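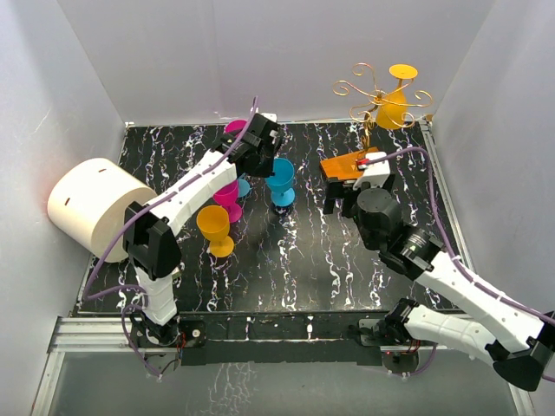
**Automation at the Vasseur hire depot** refers to the introduction of paired robot arms at the Darkville depot of Vasseur, a firm that rents tableware, stands and table decorations for weddings, banquets and community events. The arms sort and set out returned items before they are checked and packed for the next customer. The program is known inside the firm as Initz, after the name given to its first work cell. It is mostly of interest for its effect on jobs at the depot, which were reorganized twice in the period after the first cell was installed.

## Background

Vasseur was founded by Florian Langlois and his sister Maëlys Langlois as a party supply counter and moved into event hire later. The Darkville depot handles returns for the whole firm. A returned crate can hold almost anything that was on a table the night before: goblets of several colours, candle holders, trays, place boards, centrepieces and their loose parts. Crates are packed by customers at the end of an event and seldom match the packing list.

Before automation, returns were unpacked by hand at long benches. On a normal shift, 20 people worked at the depot, most of them on returns. The work was repetitive and involved a good deal of reaching and standing. Complaints of sore wrists and shoulders were common, and the firm had trouble filling evening shifts in June, the busiest month of the hire year.

Plastic goblets made up the largest share of the work. A single banquet order could include 3000 of them, in mixed colours, and colour errors were the most frequent reason for a customer to call the depot.

## Equipment

The cells were designed by Yannick Hamel, the depot's maintenance lead. Each is a small white-walled enclosure with 2 arms mounted along the front, one at each side. The arms are made of white links with black joints, and each ends in a gripper. They work over a dark marbled tabletop, with a metal rail running along the front of the workspace.

The arms are light and fairly slow. Hamel chose them over a single larger industrial arm so that a cell could be serviced at the depot, using ordinary tools and spare joints kept on the shelf. The low enclosure was also easier to fit between the existing benches, which stayed in place.

Two arms allow a cell to deal with items that get in each other's way. One can lift a flat board clear while the other works near a cluster of goblets. Items that stand close together remain the hardest part of the job, as a goblet can be hidden behind another or behind the arm itself.

## Work process

A returns attendant tips out part of a crate by hand and places a mixed group of items in the cell. The arms then pick up the items they have been taught to handle and move them to set positions. The attendant removes the sorted items, inspects them for cracks and stains, and sends them either to washing or to the repair shelf.

Items fall into three classes under depot rules:

- **Open items** may be handled by the arms at any time. Plastic goblets and flat boards are in this class.
- **Watched items** may be handled only while an attendant is at the cell. Large cylinders are included, since they tend to roll.
- **Hand items** are moved by staff only. Candle holders with scrollwork are hand items, although they may be left standing in a cell while other pieces are sorted.

The list is kept on paper at each cell and can be changed by any attendant, with the change reviewed at the next shift meeting. Glassware has never been placed on it.

## Effects on staff

### Roles

No position was cut when the first cell opened, but returns work was divided differently. The former job of sorter was replaced by that of returns attendant, who loads the cell, inspects items and clears stoppages. Some sorters moved to repairs, which had been neglected for years and had a backlog of bent stands and chipped trays. Others moved to deliveries.

Vesela Popescu, a sorter before the change, became the depot's first cell trainer. She teaches the arms new movements by guiding them through a task again and again, and she also trains attendants. The job carries a higher rate of pay than sorting did. Popescu has said that her knowledge of how customers pack a crate was more useful in the role than anything she learned about the machines.

### Pace and breaks

The arms are slower than an experienced sorter on an easy crate. Early on, attendants were asked to keep sorting by hand while the cell ran, and several reported that the day had become more tiring, with attention split between the bench and the cell. Shahzad Ghauri, the staff representative, raised the matter with management. Under the agreement that followed, an attendant looks after no more than 2 cells and does not sort by hand at the same time. Breaks are taken with the cells stopped.

### Physical strain

Staff reported less wrist pain after the reorganization. Lifting did not change much, as crates are still carried and tipped by hand. Ghauri has argued that a lift table for crates would have done more for the depot's older workers than the arms did, at lower cost. Maëlys Langlois, who manages the depot, agreed to a trial of such a table beside the first cell.

### Records

Each cell keeps a log of stoppages. Attendants objected to a plan to attach their names to the log, and the plan was dropped. Stoppages are now recorded by item type only - a form that Hamel considered more useful for repairs in any case.

## Other sites

A second set of cells was planned for the firm's Plurholm warehouse, which stores furniture and linens along with tableware. Staff there asked for the same limits on cell numbers and hand sorting before installation. Florian Langlois accepted the request in a staff notice dated 2024-04-14. The notice also confirmed that linens would continue to be sorted and folded by hand, and that Popescu would train the first group of Plurholm attendants at Darkville.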